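Dritwood Tabletop Pack for robot arm simulation

By Venckus | Updated July 7, 2020

Hi, and welcome to the Dritwood page! I make scene packs for people who want to try out robot arm code without clearing off a real bench first, and this one is my favorite so far. It started as a weekend thing for my own pick-and-place tests (I got tired of building the same table over and over) and then it kept growing until it made sense to clean it up and sell it.

What you get is a ready-made room with a table, robot arms, and a set of loose parts to stack, push, lean and knock over. Load it, pick your arm, and start moving things. If you already own the Brelovside room pack, Dritwood drops right into it and uses the same lighting, so your old scenes won't suddenly look like they were made by a different person.

What's in the download

The room and table, both resizable
Arm models with two-finger grippers, in black and light gray
24 loose parts, mostly wood blocks and planks, plus some bright ones for color tests
20 starter layouts, from very easy to pretty mean
A short setup guide in plain English

The loose parts are where I spent most of my time. Every one has its own weight and grip setting, and you can change both from the parts panel while the scene is paused. I set the wood a little slippery out of the box. If your gripper keeps dropping things, try nudging the grip value up before you go and rewrite your code (ask me how I spent most of April).

The layouts come in groups. The early ones give you a single block in the open with plenty of room on all sides. Later on you get parts that touch, parts that lean on each other, and parts that hide behind something taller. I love the leaning ones! Pull out the wrong piece and the rest shifts, so your planner has to think about order as well as reach.

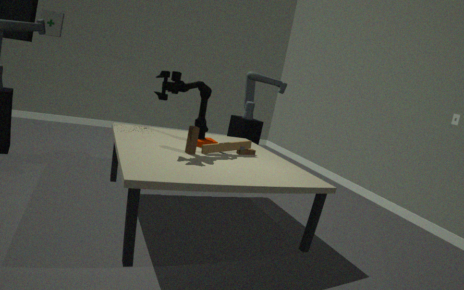
Dritwood scene: upright block, plank and an orange part close to the base of the black arm, gripper open.

Layouts with everything crowded up near the base are the ones I get the most mail about. The arm has to fold back on itself to get in there, and a lot of planners that do fine in the middle of the table get stuck. Start with the elbow high and come down slowly. There's a saved start pose in the folder called "high elbow" if you want to borrow mine.

Will it run on your computer?

Probably! You'll need Ultance version 2 or newer. My old laptop handles a single arm fine, and for several arms at once you'll want a real graphics card. Turn shadows off in the view menu if things get choppy. Your physics results stay the same either way.

Updates and help

Buy it once and updates to this pack are free. This round fixes the plank that used to sink into the tabletop and adds an undo button to the parts panel, which lots of you asked for. If something breaks, send me your scene file along with your note, and please mention order code 1912 if you bought the bundle with Brelovside, so I know which set of files you have. I read everything myself and usually write back the same evening.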